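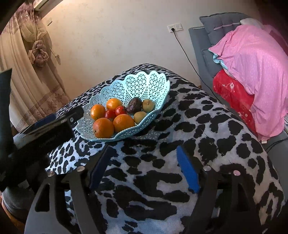
Leave the Fruit Out

Tomatoes and avocados belong in the basket with the oranges, in plain view on the table. I held out for years and kept most of it in the refrigerator drawer, where I forgot it and threw it out in November with everything else.

An openwork basket lets air through the sides, and a shallow one keeps anything from hiding at the bottom. Mine came from a shop in Vinthorpe and gets refilled every 4 days — sooner if the avocados go first. A deep bowl looks fuller, but I would not go back to one.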